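I got to the bakery in Halliday a little before five in the morning, which the owner had told me was "the lazy shift." She was already on her second coffee and had flour up to both elbows. She asked me to leave her name out of it ("my mother reads everything") so I'll just call her the baker.

She makes one kind of bread that people drive over from Udmont for, a dark rye with caraway, and she sells over 200 of them in a good week. I asked where the recipe came from and she laughed at me.

"The back of a flour sack! I changed the salt, and then I changed the water, and after that I figured it was mine."

The starter is 16 years old and lives in a pickle bucket. It nearly died the August she moved shops, when the fridge quit and the whole thing turned gray on top. She scraped it down to a spoonful and fed it every few hours, sleeping on a cot by the sink. I told her I can't keep basil alive.

"Basil's harder," she said, and I think she meant it.

We talked money for a while, because I'm nosy. The used deck oven cost her $2,875 and she paid it off in loaves, more or less, by selling to a diner in Remska that has since closed. She still misses that order.

"Eighty rolls every morning, no complaints, and they paid in cash. You don't get two customers like that."

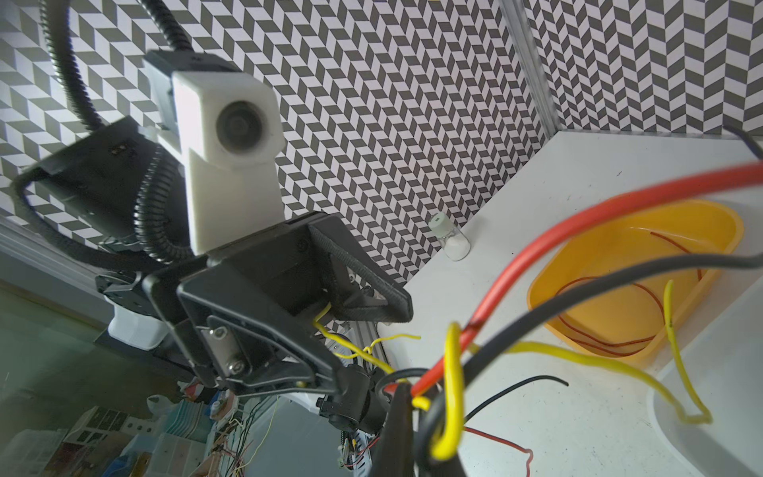 She has no plans to open a second place. Her knees are bad and she likes knowing who's coming through the door. What she'd really like is a proper window seat, so the early crowd can stop leaning on her pastry case.

By then the first batch was out and she cut me the heel of one, way too hot, with a slab of butter on it. I ate it standing up and forgot to ask my last three questions.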